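Stidolura tool library is moving to bigger rooms in June

If you've ever borrowed a drill from the Stidolura tool library, you'll know the drill is great and the room is tiny. Well, good news — they're moving! 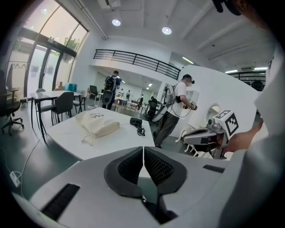 A drawstring bag on a big white table.

I stopped by yesterday to get the details from Karim Yammine, who runs the desk. The new place is two doors down, above the old Kun bakery, and it has space for a proper repair corner plus a wall for all the garden stuff that currently lives in the hallway (I have tripped over that hedge trimmer more than once). Opening hours stay the same for now, but Karim would love to add a late evening if enough people ask for it.

The move is being paid for with $3,249 raised at the spring yard sale, and the rent goes up by just $36 a month, which I thought was pretty amazing for this part of town. Membership is still $9 a year. I signed up again on the spot, mostly for the carpet cleaner.

One thing to remember: everything on loan has to be back before the move so it can be tagged again. There are 56 items out at the moment, and yes, one of them is the tile cutter in my garage. Drop things off any morning before noon at the old address. Please put the small parts in a bag with your name on it — Karim says the loose drill bits are driving him up the wall.

The library closes for the first week of June and opens again upstairs the week after.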